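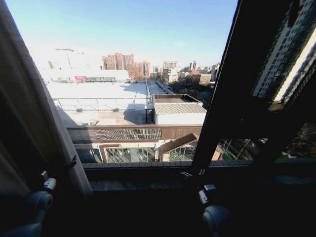

Ataberk Eren says, under my last post, that getting up early is the easiest thing in the world and the whole trick is going to bed early, and would I please stop making it sound like mountaineering.

I've had that comment open in a tab for most of the week. It's a fair point, delivered the way fair points usually are on this blog, with a little slap on the back of the head at the end. And I'd agree with it completely if I had ever in my adult life managed to go to bed early on purpose. I've done it by accident. I've done it with a fever. Once I did it on a train, sitting up, with my coat on backward. But the thing where you look at the clock, see that it's 9, and say "well, that's me" and stand up? I have watched other people do it. It's like watching someone fold a fitted sheet.

For anyone who's new: I decided after New Year's to become a morning person. I didn't tell anyone at first, which is the only smart thing I did. Then I told everyone.

The first stage was equipment. It always is with me. When I took up running I owned the socks for months before I went anywhere in them. So I bought an alarm clock, a real one, made by a company called Starkerer, which I had never heard of and which I now suspect is one man and a grudge. It has two settings. One is a sort of polite cough that I have slept through every single time. The other sounds like a truck backing over a second truck. There's a dial on the back that is supposed to take you smoothly from one to the other, and there is nothing in between. You turn and turn, cough, cough, cough, and then truck.

I used the truck for a few mornings. I did get up. I'd like that on the record. I was standing in the kitchen before six with my heart going like a sewing machine, completely awake and of no use to anybody. I made toast and didn't eat it. I read the back of a bag of rice. By lunchtime I was so tired I agreed to help a coworker move a couch.

So the Starkerer went in the drawer, where it still goes off now and then when I forget to flip the switch. A truck in a drawer is a bit quieter but it has an echo.

Stage two was the app. Flomora, if you've been spared it, is one of those sleep things that listens to you from the nightstand and then tells you in the morning what kind of night you had, as if you'd been out. Mine was free for 30 days, and after that they wanted money to go on telling me I was "restless." I could have had that for nothing from anyone I've ever shared a tent with.

What got me about Flomora was the scores. I'd wake up feeling fine, even good, and roll over and see that I'd been given a bad night, and I would feel it come over me like a coat. Oh. I slept badly. I see. And I'd be dragging by ten in the morning. On other days I'd feel like something scraped off a pan, and the app would give me a little sunrise and the word "Restored," and I'd be annoyed with it until dinner. I can't remember a single day when the app and I agreed. We were like two people reviewing different restaurants.

It also keeps a streak, of course. Everything keeps a streak now. There was a woman on their message board who was on day 248 and had started lying down at bedtime on the floor of airports so as not to break it. People were congratulating her. I nearly did too. Then I thought about it while brushing my teeth and deleted the app, and I slept very well that night, I think. No way to check.
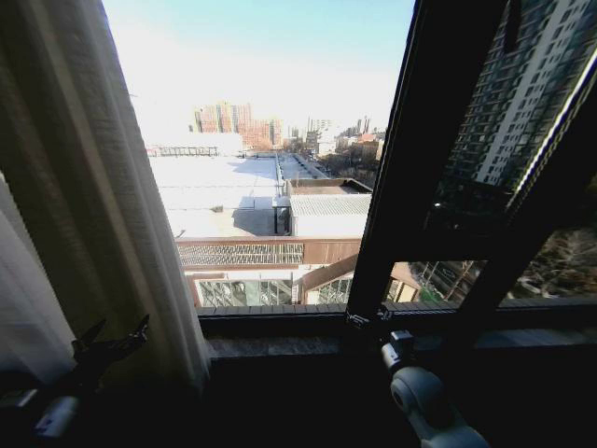

Stage three was the advice, and I should have seen it coming, seeing that I have a comment box. You people have strong feelings about mornings. I got cold showers. I got warm milk. I got a long email about magnesium that I'm still not sure wasn't a poem. Someone told me to put the alarm across the room, which I'd tried, and what happens is that you sleepwalk to it and back again, so now you're getting exercise as well. Someone else said to have something nice to get up for. I liked that one. I spent real time on it.

I settled on coffee, the good kind, on the theory that if I only allowed myself the good kind before seven and the bad kind after, I would be drawn out of bed by my own greed. I bought a bag from Hirano, the little place by the bus stop where they write your name on the bag even if you're the only person in there. I ground it the night before. I set out the cup. I put the spoon next to the cup, on a folded napkin, like room service in a hotel for one.

It worked for three mornings. On the fourth I lay there and reasoned, with great clarity, that the coffee would still be good at eight, that the rule was mine, and that a rule you make yourself can be changed by the same office that issued it. I've never argued anything so well in daylight. If I could have brought that lawyer to my last talk with the landlord, I'd be living rent free.

And this is my problem with Ataberk's comment, and I say it with affection. The person who sets the alarm and the person who has to answer it aren't the same person. The one at night is full of plans. He's going to stretch. He's going to finally read that enormous Dremitz book about canals that his brother-in-law gave him (it's very heavy and it's very thorough, and I'm on the chapter about mud). He signs the morning guy up for all of it without asking, and then he stays up until past midnight watching a man restore a cheese grater, and leaves the bill on the pillow.

The morning guy, meanwhile, has one skill, and it's getting out of things.

I mentioned all this to my mother on the phone. She has gotten up at five her whole life and has never once called it a practice. I asked how she does it and there was a long silence, the kind you'd get if you asked someone how they do their elbows. "I wake up," she said. Then she asked if I was eating. I asked what she does with all that time before anyone else is up, and she said she sits. Just sits? She has her tea and she sits. I had been expecting at least some light gardening. There I was, buying clocks and hand-ground coffee to earn a couple of hours I planned to fill from wall to wall, and she's been spending hers looking at a sugar bowl since before I was born.

So I tried that. I dropped the stretching and the canals. I didn't set anything at all for a week, and I went to bed when the cheese grater man was finished, or a little before if it was only a hinge. For the first few days I woke up when I always do, late and slightly creased. Then one morning I was up at around half past six for no reason. I wasn't proud of it. I hadn't done it. I put the kettle on and sat down and got up again to find my phone, and sat down again without it, and I stayed there until the tea was cold.

It was fine. I don't want to oversell it. I thought about whether I'd paid the water bill. I thought about a boy from school who could whistle through his nose. At some point the people upstairs got up and dropped whatever it is they drop, and it was a regular day after that.

It has happened twice more since then. I've also slept until past nine on two of the days in between, one of which was a workday, and I'd rather not discuss that one.

To answer the question, then, Ataberk: yes, I'm sure you're right. Go to bed early, get up early. I'll try it again in the last week of February, when I'm done with the series he's doing on door locks. I'm aiming for 10 o'clock, lights out, phone in the hall. The Starkerer is free to a good home if anybody wants it, or even to a bad one. You'd have to come and pick it up, and I'd take the battery out before you put it in the car.

Next time I'll get back to the business with the soup pot, which several of you have asked about – I did get the lid off.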